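Does it matter where you grab the cloth first?

I have been working on cloth handling since October, and most of that time has gone into one question that sounds too small to spend months on. When a two-handed policy learns to spread a cloth over a bed, how much does the first grasp matter? I had assumed it mattered a little. After the latest round of training I think it matters more than anything else I changed, including the network.

The setup is simple. We collect demonstrations with a pair of handheld grippers, one per hand, and train a policy on the recordings. It then runs on Vesport, our two-arm robot, which has the same jaws at the ends of its arms. The person collecting never touches the robot. That makes collection quick, but it also means the person can do things the robot can't, like lean across a mattress or twist an elbow to reach a far corner. Some of those recordings look good and are useless later.

Brendan Fahy ran the early collection and let people start however they liked. Some grabbed an edge halfway along and pulled. Some gathered up a handful from the middle and shook it out. All of it worked for a human, and all of it went into the first training set, which we called Dolan.

For the second set, Denduvach, I wrote one rule. One hand has to have a corner before the other hand does anything to the cloth. Once the corner is held, the free hand can go looking for the next one. I didn't say which hand or which corner, and I didn't ask anyone to slow down. The cloth still starts out differently every time, because a policy trained on neat starts falls apart when it sees a messy one.

In practice the start of an episode is a corner pinched in one gripper, with the rest of the cloth hanging down the side of the bed and the folds running in toward the middle of the mattress. The other gripper is free and its jaws are in view of its own camera, which is what the policy needs if it is going to learn where to go next.

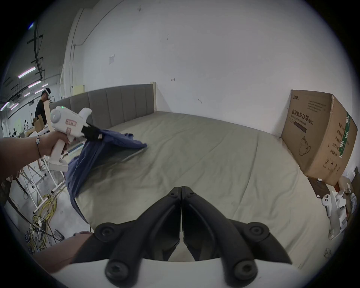
What changed in the results

Denduvach ended up with 176 episodes after I took out the ones with tracking dropouts. I cut Dolan down to the same size so the comparison would be fair. Same network, same training length, same evaluation starts.

The Dolan policy has trouble deciding. It moves toward an edge, stops, backs off, and picks a different edge. If it does get hold of something, the second arm often goes for a spot so close to the first that there is nothing to spread. I think this comes straight from the data. With so many ways to begin, the model averages over them and gets a start that no one demonstrated.

The Denduvach policy commits. It finds a corner, lifts it, and the second arm waits until the lift is done. It still misses corners that are folded underneath, and when it misses it doesn't always notice. But once it has a corner, the spread is usually good enough that I would leave the bed alone.

I also tried keeping the Dolan data and labeling the type of first grasp, so the policy could be told at run time to use a corner. That landed in between. It helped the hesitation but not the placement of the second grasp. My guess is there just weren't enough corner starts in there to learn from.

What I don't know yet

All of this is on one bed height and one kind of fabric. A stiffer cloth holds its shape when you lift a corner and may not need the rule. A very thin one may slide out before the second hand arrives. I also haven't separated the effect of the corner itself from the effect of everyone doing the same thing. A set where every person starts at the middle of an edge would answer that, and it is next on my list.

The cleanup scripts are in a small package called Flomis. It flags dropouts and marks the moment each gripper closes, which saved me a lot of scrubbing through video. The closing detector gets confused when someone squeezes twice quickly, so I still check those by hand. I'll write about the edge-start set when it has been trained.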